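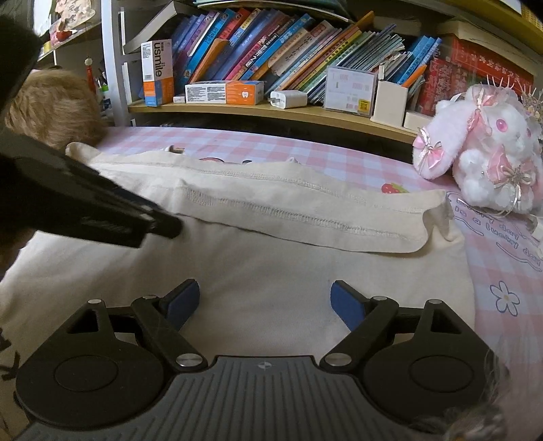

6. Setting up the bedroom station (open days and visits)

Read section 5 first if you haven't paired the handhelds yet. This part assumes they pair and the Vosness recorder sees them. Updated 2025-02-04, after the Hekent visit. Older printouts still say to strip the bed between groups. Ignore that, takes too long.

What the station does: a visitor picks up a Kilham handheld, folds back a bed cover with it, puts it down. Later on they see the Paiva arm try the same fold next door. One visit slot is 40 minutes, all stations together, so keep this one moving.

6.1 What you need

Kilham handheld, charged, plus a spare
Vosness laptop and its own power brick (not the one from the kitchen station, it fits but doesn't charge)
Fabric cover with a stitched hem, light weight
Fitted sheet, any pattern
One or two soft toys
Spare finger pads, blue
Screwdriver for the linkage screws
Masking tape
Wipes
Visitor slips
Extension lead, the long one

Patterned sheets are good. Don't swap a printed sheet for a plain one to make the room look neater. Same with the shelf: books, boxes, chargers, pens, leave them. A bedroom with things in it is what we want people to see.

6.2 Before the doors open

1. Put the laptop outside the bedroom, on the hall table or a chair. Lid open, facing away from the visitors.

2. Run the extension lead along the wall. Tape it down every place a foot could catch it. Doorways twice.

3. Make the bed. Sheet first, then the cover over it, hem toward the side where the visitor will stand. Smooth it once with your hand. Once is enough, a bit of wrinkle is fine.

4. Toys go on the bed above the fold line, clear of the hem. Ears, bows, lace, anything dangly: turn it away from the side people work from.

5. Check the handheld. Squeeze and let go a few times. Both fingers should move together and open fully. If one lags see 6.6.

6. Check the screws on the linkage arms. All 4 of them. Snug, not cranked. They work loose over a long day.

7. Wipe the pads. Lint off the cover builds up fast and then the grip goes.

8. Wipe the lens too. Seperate wipe.

9. Start Vosness, pick the site profile, press Check. Wait for green. If amber, wait some more. If red, unplug, plug in, try again, and only then call someone.

10. Do one fold yourself and play it back. You want to see both finger pads and the cloth between them when you pinch. If you see mostly your own sleeve, roll the sleeve up and redo.

NOTE: Long hair gets into the view a lot. Tie it back before you demo and ask visitors to do the same. Hair ties in the lid pocket of the case. Loose scarves and lanyards off as well.

CAUTION: The pivots on either side of the body pinch. Not badly but enough to make a child yell. Fingers behind the grip at all times.

6.3 Household things on view

We borrow real rooms. So:

1. Ask the family before anything is recorded, not after. They sign the room form, you countersign.

2. Look for names, addresses, school papers, medicine, photos of people. Ask the family to move those. Don't move them yourself.

3. Everything else stays where it is. If a visitor picks up a book from the shelf, ask nicely for it back and put it where it came from.

4. At Hekent one child was very firm that toys off the bed had to go back on the bed in the same spots. Fair enough. Take a phone snap of the bed before you start, delete it when you leave.

6.4 Running a group

Groups of 3 at the bedside, max. The rest wait in the hall and can watch the laptop if the family is OK with it.

1. Say hello, say your name, say what they'll be doing. Two sentences! People came to hold the thing.

2. Show one fold. Slowly. Open the fingers, bring them to the hem at a shallow angle, one pad over and one pad under, squeeze, lift a little, carry it back toward the pillow end, let go.

3. Hand over the Kilham grip first. Never by the arms or the pads.

4. Let the visitor practice in the air. A few squeezes.

5. Ask if they are ready. Press Record on the laptop, or have your helper do it. Say "go ahead" out loud so the start is on the audio.

6. Keep your own hands out. Hardest part of the job. If the cloth slips they can try again, leave the recording on. Slips are useful to us, same as good folds.

7. When they let go of the cloth, count to two in your head, press Stop.

8. Take the handheld back, thank them, visitor slip, next person.

9. Between people: flip the cover back, one smooth, check the toys. Do not remake the whole bed.

NOTE: Left handed visitors stand on the other side if there is room. If there isn't, they can use it left handed from the same side, works fine, just tick the box in Vosness.

NOTE: Small kids want to grab the toys with it. Let them, at the end, as a second go. Label it "free play" so it doesn't get mixed in with the folds. Ask whose toy it is first. Nothing with sharp or sparkly bits that come off easily, the pads are soft and they mark.

CAUTION: No pulling against the mattress. If the hem is tucked in, untuck it before the group comes in. A tucked cover and a strong visitor bent a linkage arm in October and the spare was in the van.

6.5 Walking them over to the Paiva

Only if the arm is on site. Skip for handheld only visits.

1. Check by radio or by shouting that the Paiva room is ready. Wait for a yes.

2. Walk the group over together. Nobody goes ahead.

3. Everyone stays behind the tape. The operator there takes over, you don't touch the arm, even if you know how.

4. The arm has its own cover and its own mattress. It does not use the family's bed. People ask this every time.

5. It might fail. If it drops the hem let it try again, then the operator stops it. Don't talk over it and don't make excuses for it, visitors like watching it have another go.

6. Questions after, in the hall. Things you'll get asked:

Does it learn from my fold? Not today. Recordings are sorted first and plenty get left out.

Can I have my recording deleted? Yes. They keep the slip, number on the slip, we delete by number. Last slip handed out at Hekent was 947, so start your roll after that.

Can I buy one? No. Take a leaflet.

Is it filming the room? Yes, whatever the handheld points at. Say so plainly. That's also on the sign by the door, and the sign has to be up.

6.6 When something's off

Cloth keeps sliding out
Wipe pads. Still sliding, change pads. Both, never just one. Push the new ones on until you feel the click and tug each one gently.

One finger slow
Lint or hair in the pivot, nine times out of ten. Tweezers. Power off first. Don't oil it.

Fingers don't meet evenly
Loose screw probly. Tighten, squeeze test, record a short test clip. If they still don't line up put that unit back in the case with a red tag and use the spare.

Picture blurry in one corner
Something too close to the lens. Sleeve, fuzzy sweater, strap, hair. Look before you start taking the camera apart.

Picture blurry everywhere
Lens needs a wipe. Or somebody's thumb has been on it, same fix.

Laptop drops the handheld
Cable first, always the cable. Then restart Vosness. Don't restart the laptop in the middle of a group unless you have to, it wants to do updates.

Picture too dark
Open the curtains or put the ceiling light on. Lamp on the shelf is not great, throws a big shadow of the gripper on the cover. Once you've picked a light leave it alone for the whole group.

Visitor upset, tired, bored
Stop. Chair, water. No one has to finish a fold.

6.7 Packing up

1. Stop Vosness with the Close Day button. Wait for the list of clips to show. Not the X in the corner, you lose the labels.

2. Compare the slips with the list. Any slip without a clip, write the number on the sheet.

3. Handheld off. Pads off and into the small bag. Body in the foam, arms open. Lid should shut without pushing. If you have to push, the arms are in wrong.

4. Our cover and sheet in the laundry sack if we brought them. If it's the family's bedding, ask how they want the bed left and do that.

5. Toys back. Check your snap. Delete your snap.

6. Tape up off the floor. Slowly, it lifts varnish.

7. Sign off the floor.. and off the door too please, two have gone missing already.

8. Red tagged units: write what happened on the tag. "Broken" doesn't help.

9. Thank the family, leave the card with the contact on it.

Paperwork goes to Leonor Amaral, same evening if you can. Room form, slip sheet, list of anything tagged. She also has the spare pads and the new hair ties, so ask when you drop the forms off.

Next: section 7, kitchen station.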